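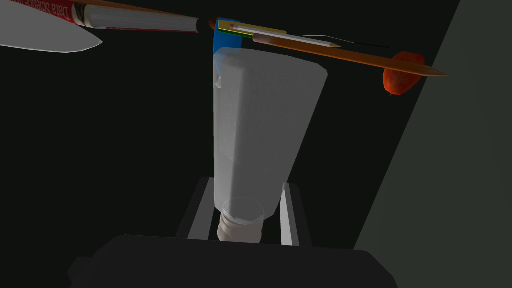 I'd had the Wallbridge open day on my calendar for weeks, and I still managed to get there late (parking, as always). It was a Thursday afternoon, and the sim room already had a line out the door. Fair enough – it's the part everyone comes for!

The demo is all simulation, a two-armed white robot in a rendered kitchen, with an orange floor so bright I saw it when I shut my eyes. A counter full of little stuff on one side, a dining table farther back on the other. I planted myself in front of the big screen and didn't move for a good long while.

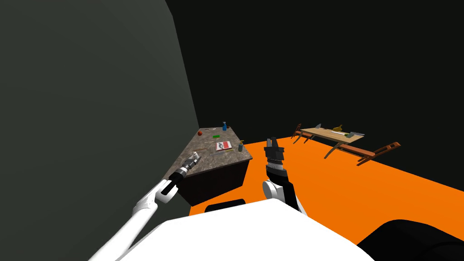
Getting a turn at the controls

They let 14 of us in at a time, with two stations to share, so there was plenty of standing around and kibitzing. The kid ahead of me was much better than I was. My turn lasted four minutes and I spent most of it just figuring out which arm was which. You'd think left and right would be easy, but try it with people watching.

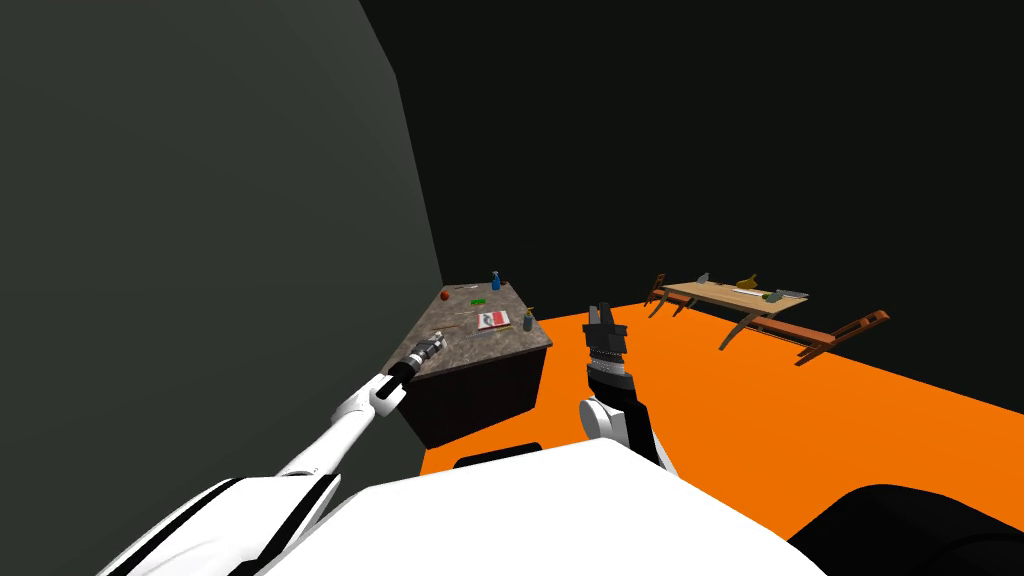

I asked why the counter had such a random mix on it, a spray bottle and an apple and a box and so on, and the woman from Starness running the station said they like the shapes to be different from each other. She also said skinny things are her least favorite to pick up, and I believe her. Pencils give me trouble with my own hands.
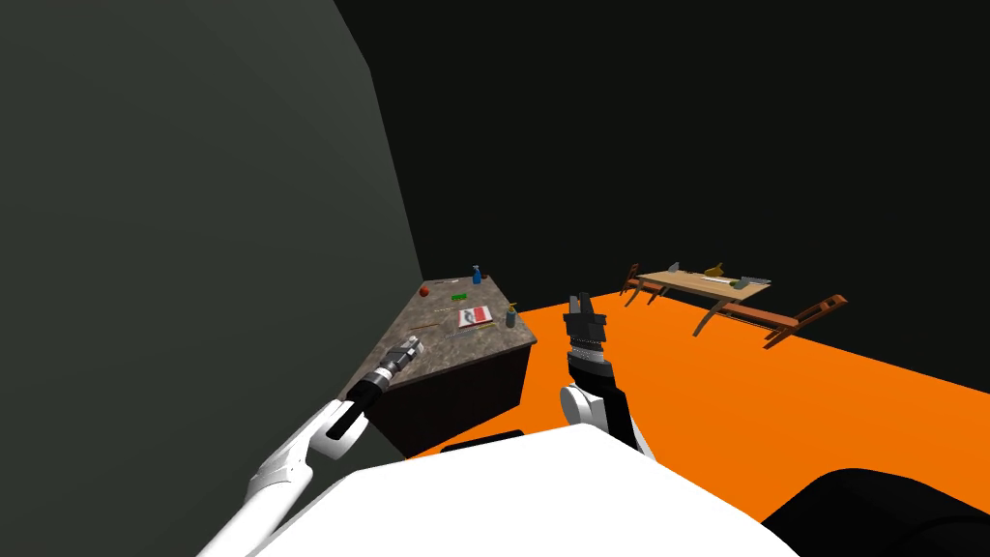

After that I wandered over to the Contreras table for a free coffee and a brochure I haven't read yet. The Stanik talk was full by then, so I listened from the hallway and caught maybe half of it. If you go next time, get there early and do the talk first, then the sim room – the line was a lot shorter when I left.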